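Tridia arm, home build, Saturday

Goal for today was bowl handling with the new black fingers on the wrist gripper. Moved the setup to the folding table in the living room to get more clearance on the left side.

14:10 Homed all joints. Elbow encoder was off by 12 counts again. Re-zeroed in the Clera config and saved it as the default.

14:35 Dropped speed limit to 18 percent for anything near the bowl. Grip current capped at 400 mA. At the old cap the fingers flexed and the rim slipped.

15:20 Logged wrist and overview cameras while working with the steel bowl. Reflections off the polished steel are strong and the edge detector picks them up as extra rims. Needs a mask or a higher threshold. 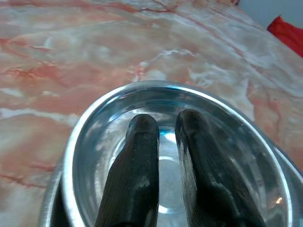 Wrist view, fingers at the water. Second one is the overview, fingers over the rim.

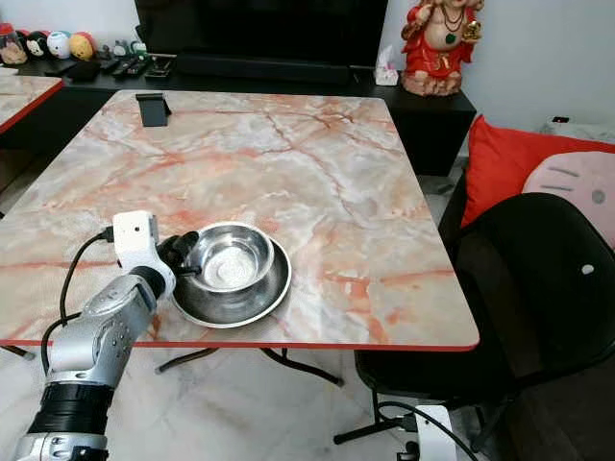 To do
Reroute the cable from the wrist module, too much slack in the loop.
Check finger coating for wear.
Try exposure at 2000 on the wrist camera.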